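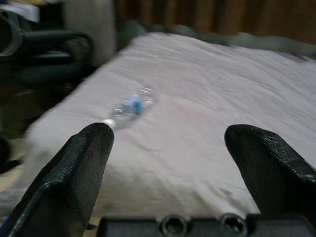 *Tempo de leitura: 5 minutos*

# Ata da reunião dos produtores de batata-doce de Plerkley

Data: 17 de maio
Local: sala de cima do armazém de Plerkley
Presidiu: Rommel Ambrosio
Redigiu a ata: Jhun Rivera

A reunião começou às nove horas e meia. Estavam presentes 13 produtores, número que é suficiente para tomar decisões conforme o regulamento. O presidente deu as boas-vindas e leu a ordem de trabalhos, à qual foi acrescentado um ponto sobre a estrada de acesso.

## 1. Ata anterior

A ata da reunião anterior foi lida em voz alta e aprovada com uma correção. Onde estava escrito que o pagamento da lavagem era "por saco", deve ler-se "por caixa". Jhun Rivera pediu desculpa pelo erro e fez a correção no livro.

## 2. Entrega da última colheita

Rommel Ambrosio apresentou o resumo das entregas. Foram recebidas no armazém 2.747 caixas da variedade Dornine, já descontadas as caixas recusadas na mesa de escolha. A maior parte das recusas deve-se a feridas na casca feitas durante o arranque. Houve também batata demasiado grande, que o comprador não aceita para a venda em rede pequena.

Vários produtores disseram que as feridas aumentaram quando o arranque foi feito com a terra muito seca. Um produtor da parte baixa explicou que regou ligeiramente o campo dois dias antes de arrancar e que teve menos perdas. O presidente pediu que esta experiência fosse repetida na próxima campanha em mais de um campo, com registo das recusas de cada um, para se poder comparar.

Ficou decidido que cada produtor recebe a sua folha de recusas com o motivo escrito por extenso. Até agora era usado só um código, e alguns dos presentes confessaram que não o compreendiam.

## 3. Cura e armazenamento

O quarto de cura funcionou durante toda a campanha, mas a humidade baixou demais em duas ocasiões. O motivo encontrado foi a borracha da porta, que está gasta no lado inferior. Foi aprovada a compra de uma borracha nova, a colocar antes da próxima colheita.

Discutiu-se longamente se as caixas de produtores diferentes devem ficar misturadas no mesmo quarto. A favor: o espaço é aproveitado melhor e o quarto enche mais depressa. Contra: quando aparece podridão num lote, é difícil saber de onde ela veio. Depois da discussão foi votado o seguinte:

- as caixas podem ficar no mesmo quarto, mas em filas separadas por produtor;
- cada fila leva uma etiqueta com o nome e o dia de entrada;
- as caixas sem etiqueta ficam no corredor até o dono se apresentar.

A proposta foi aprovada por maioria, com dois votos contra. Os dois produtores que votaram contra pediram que ficasse registado que preferem quartos separados, ainda que o custo seja maior.

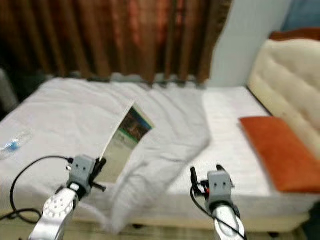

*Cartão com faixa impressa em verdes e azuis, sobre um lençol branco.*

## 4. Proposta da Redbridge

A firma Redbridge, que compra a maior parte da produção, enviou por escrito uma nova proposta de contrato. Jhun Rivera leu as partes principais. O preço base mantém-se igual, mas passa a existir um aumento para a batata entregue a partir de novembro, quando há menos oferta no mercado. Em troca, a firma pede que o calendário de entregas seja conhecido com antecedência e que não seja alterado depois de assinado.

O presidente observou que o aumento parece interessante à primeira vista, mas que é necessário contar as perdas de peso durante o armazenamento e a eletricidade do quarto. Sem essas contas, disse ele, não é possível saber se vale a pena esperar. Uma produtora lembrou que nem todos podem esperar pelo dinheiro, pois têm o adubo e a renda da terra para pagar logo depois da colheita.

Foi perguntado o que acontece se uma entrega falhar por causa do tempo. A proposta não responde a esta questão de maneira clara. A assembleia entendeu que não se deve assinar antes de receber resposta.

Decisões:

- Jhun Rivera escreve à Redbridge para pedir uma cláusula sobre atrasos por chuva ou por avaria.
- Rommel Ambrosio prepara as contas do armazenamento e distribui-as pelos produtores antes da próxima reunião.
- Quem quiser entregar toda a produção logo após a colheita conserva esse direito, qualquer que seja o contrato assinado.

## 5. Transporte

A transportadora Grabowska informou que deixa de fazer recolhas no campo e que só carrega no armazém. A mudança afeta principalmente os produtores do outro lado da ribeira, que não têm reboque próprio. Três produtores com trator ofereceram-se para levar as caixas dos vizinhos, contra o pagamento do combustível.

O valor a pagar não ficou fixado. Alguns querem um preço por viagem, outros preferem por caixa. O ponto volta à próxima reunião, e até lá cada um combina diretamente com o seu vizinho.

## 6. Rama para plantação

O viveiro pode fornecer rama da variedade Dornine na mesma quantidade do ano passado. Quem necessita de mais deve inscrever-se na folha afixada à entrada do armazém. Foi recomendado não usar rama de campos onde apareceram manchas nas folhas, mesmo que as plantas pareçam ter recuperado.

## 7. Estrada de acesso

O buraco junto ao portão está maior e um camião raspou ali com a parte de baixo. Decidiu-se encher com brita por conta própria, porque o pedido feito à câmara municipal ainda não teve resposta. O pedido mantém-se.

## 8. Outros assuntos

Faltam caixas vazias no armazém. Pede-se a todos que verifiquem os seus barracões e devolvam as que não estão a usar, lavadas se for possível.

A balança pequena foi emprestada e ainda não foi devolvida. O presidente vai falar com a pessoa em causa.

A data da próxima reunião será comunicada quando chegar a resposta da Redbridge. A reunião terminou às doze horas e dez minutos.

O presidente, Rommel Ambrosio
O redator da ata, Jhun Rivera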